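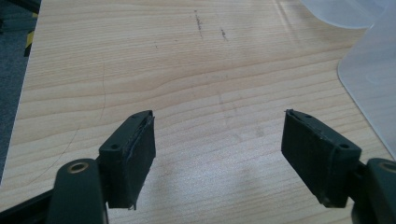 The dining table was supposed to be finished by now. For most of the past two decades, people in the furniture trade said so with confidence. Condo dining rooms were shrinking, kitchen islands were growing, and families were said to be eating on couches or at different hours. Stores cut their table displays back to a corner near the mattresses. Then the orders started again, and they weren't for the dark, glossy sets that used to come with a matching hutch. What people want is a light-coloured wooden tabletop, plain and big enough to do things on, with the grain left showing and no cloth over it.

At the Skinovov showroom in Landry, the dark sets have gone to the basement. The main floor is taken up with pale tops on simple legs, and the one that sells best costs $2,100 without chairs. Staff say a good share of buyers don't ask about chairs at all. They already have some, usually from different places, and they have stopped minding that the chairs don't match.

Buyers do ask what the table can stand up to. They mention school projects, sewing machines, bread dough, laptops, seedlings in March, jigsaw puzzles left out for weeks. Some ask whether a vise can be clamped to the edge. Dinner tends to come up late in the conversation.

## A room with one piece of furniture

Part of the explanation is floor space. A house with a separate dining room could afford a table that sat idle from Thanksgiving to Christmas. An apartment with one main room can't. Whatever stands in the middle of it has to be a desk in the morning and a counter in the afternoon, and it has to be cleared by six.

Older Canadian households would have found nothing new in this. The farmhouse kitchen table was where the accounts were done, the chickens were plucked and the homework was finished, often under the only good lamp in the house. The formal dining table came later for most families, and in many homes it was bought on instalments and protected from its owners. There was a felt pad, then a plastic sheet, then a cloth, then placemats. Plenty of people in their fifties grew up without ever touching the wood.

Those tables are now coming out of estates, and they are hard to give away. Church basements and resale shops in Landry will take the chairs and refuse the rest. A few have found second lives after stripping. Under the brown lacquer there is often a paler wood than anyone expected, and a buyer willing to spend a weekend with a scraper can end up with something close to the showroom look for the price of sandpaper and a respirator.

## Oil, lacquer or soap

The finish is where most of the arguments are. Lacquer and polyurethane form a skin over the wood. They resist water well, and for years a table under polyurethane will look the way it did in the store. When the skin does break, though, moisture gets in at the edges of the scratch and a cloudy patch spreads outward. Repairing one spot usually means sanding the whole top.

Oil soaks in and leaves little on the surface. A glass ring will mark it, and so will tomato sauce if it sits. Most of these marks can be rubbed out with fine paper and a fresh coat, and the new patch blends in after some weeks of light and use. Dilten, the hardwax oil most of the Landry shops carry, needs a thin coat once a year on a table that gets daily use, more often beside the stove. Rags soaked in oil should be laid flat outdoors to dry before they go in the garbage, as a crumpled one can heat up and catch fire.

Soap is the third choice and the cheapest. It is a Scandinavian habit: plain soap flakes dissolved in hot water, wiped on, left a minute and wiped off. The wood stays very pale and feels slightly chalky. Soaped tables stain more readily than oiled ones, and their owners have to be people who can live with that.
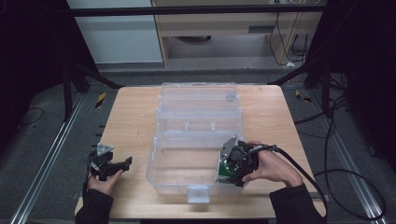
Most customers worry about the wrong thing, in Jasmina Hoxha's view. They ask about scratches and spills, and she would like them to ask about January. A solid top takes on moisture all summer and gives it up when the furnace runs, so it grows and shrinks across the grain every year. If the top has been screwed tight to its frame, she said, "it will find its own way to move, and you won't like where it does it."

The fix is old and costs almost nothing. Slotted holes, wooden buttons or metal figure-eight clips under the top hold it down while letting it slide a little. Anyone shopping for a table can crouch and look. Plain screws driven straight up through the frame into a wide solid top are a reason to keep walking.

Position matters too. A table pushed against a baseboard heater or parked over a floor vent will dry unevenly and may cup. Moving it an arm's length away is often enough. A humidifier helps the table and the people sitting at it.

## What the work costs

Hoxha's shop on Ploltel Street has been open 34 years. It takes in more repairs than new orders, and most of the repairs are tops. A light sanding and two coats of oil runs to $226 for a table that seats six, if the owner brings it in with the legs off. Splits cost more, depending on whether they can be clamped shut or need a strip let in.

She turns down some jobs. Veneer that has already been sanded once is usually too thin to go over again, and she would rather say so at the door. She also talks people out of having every mark removed. Pen lines and knife nicks can come out, but taking the top down far enough to lose the deepest of them shortens the number of times it can be done again.

One top came back to her this winter with a row of pencilled heights along the underside, where a family had been measuring a child who used to sit beneath it. The owners wanted the upper face sanded and oiled. The underside was to be left as it was, and the work order had that underlined.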